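Notes on dryer settings, second round

14 October 2023

I have been drying at lower temperatures since April, after the third pair of lounge pants in a row lost its stretch at the waist. The results are settled enough to write down.

## Setup

The dryer is a vented electric model, bought used. The panel offers High, Medium, Low and Air, with no temperatures printed. I taped a probe inside the exhaust duct and logged one full cycle per setting. High cycled well above what most elastic care labels seem to have in mind. Low stayed far under it but ran long: a mixed load that finished in 20 minutes less on Medium still came out damp at the seams on Low.

Spin speed turned out to matter more than heat. Our washer defaults to 1000 rpm for knits. Going one step up shortened the Low cycle by roughly 18 minutes, with no more wrinkling than before. Adel Younis, who repairs these machines, had told me as much and I hadn't listened.

## Elastic

Rubber-core elastic degrades with heat and with time, and the two add up. Spandex blends hold out longer but go slack in the same way. I measured relaxed waistband width on two older pairs before the change and again last week. Neither moved by more than I can read on a tape. Earlier pairs had grown visibly within a season.

Brushed knits also pill less on Low. The lint screen agrees, though I only weighed it twice.

Current procedure:

1. Sort by thickness and ignore color, except for new darks.
2. Spin one step above the knit default.
3. Dry on Low with the moisture sensor on. Wipe the sensor bars with vinegar every month or so.
4. Take out anything with an elastic waist while the band is still slightly damp, and finish it flat.
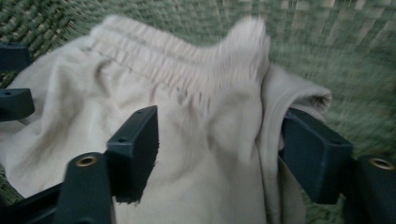
## Still open

The Air setting is untested for anything but pillows. Nesma Ait Brahim asked in the comments about heat pump dryers, and I don't have access to one. I also want to redo the duct log in cold weather, with the garage door closed.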